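Notebook, test kitchen
August 16, 2020

Started late today because I wanted the counter cleared before I did anything else, and clearing the counter always takes longer than I think it will. It had collected the usual things over the week: two mixing bowls, the scale, a stack of recipe cards from the Trurklow batch, and a jar of sourdough starter I had promised to feed and, I am glad to say, did feed before moving it to the shelf. Then a wipe with warm water and a little dish soap, and a dry cloth after. The marble pattern hides crumbs very well, so I have gotten into the habit of running my palm over it when I think I'm done, and I usually find I'm not.

The question for the day was left over from March, when we first baked the Fogh oat rounds in the small oven and got such uneven bottoms. I had blamed the flour then, rather unfairly. Since that time I have come to suspect the oven runs hot toward the back, and I wanted one patient afternoon with it to find out.

Toasting, first trial

Set the dial to 300 and let it warm up for a good long while, longer than the booklet asks. I put our oven thermometer at the front of the rack and left it until the needle stopped moving, then did the same at the back. The front was close to what the dial said. The back was clearly higher, enough that I went and made a cup of tea and then read it again, and it was still higher. Wrote both readings on the card taped inside the cupboard door, so please look there before you trust the dial.

For the toasting itself I used rolled oats, 80 grams, spread thin. I stirred them halfway and turned the pan so that what had been at the back came to the front. They smelled lovely, like the Mekix granola we used to make too much of, and the color was more even than anything I got out of that oven in the spring. A few dark ones along one side, which I picked out and ate.

I did the sorting and cutting on the wooden board, which lives to the right of the toaster oven now. I like it there. It used to be over by the sink, where it got splashed all day long, and I think the grain was beginning to lift from it. If you use it for onions, do give it a scrub with salt and half a lemon afterward, and stand it up on its edge to dry. I have oiled it once this summer and it will want oiling again before the holidays.

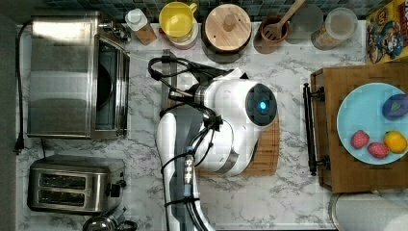 Counter and board

Please leave the board where it is and wipe under it now and then, as flour creeps in and turns to paste. The stainless top of the oven shows every fingerprint, and I have given up being fussy about that, but the glass in the door does want cleaning before the next bake. A damp cloth and baking soda, nothing scratchy. The knobs can be wiped too, gently, and only when the oven is off.

Don't stack anything on top of the oven. I know it is a tempting flat place to put a plate down, and I have done it myself, but it gets much hotter than you would guess and we have already lost one good plastic lid that way.

Second trial

Same oats, same pan, with the dial turned down a touch and no turning halfway. Predictably, one end went brown while the other stayed pale, so I am satisfied it was the oven and I owe the flour an apology. I kept both lots in labeled jars from the Aren box, first trial with the blue lid and second with the plain one. Taste them side by side if you have a minute and write down which you prefer. I have my own opinion but will keep it off the page for now so as not to sway anybody.

Still to do

Try the rounds again with the pan turned halfway through, and two to a row so the heat can get between them.
Find the other oven thermometer. It was in the drawer with the string.
Ask whether the Trurklow cards can go in a binder, as they are getting buttery.
More baking soda.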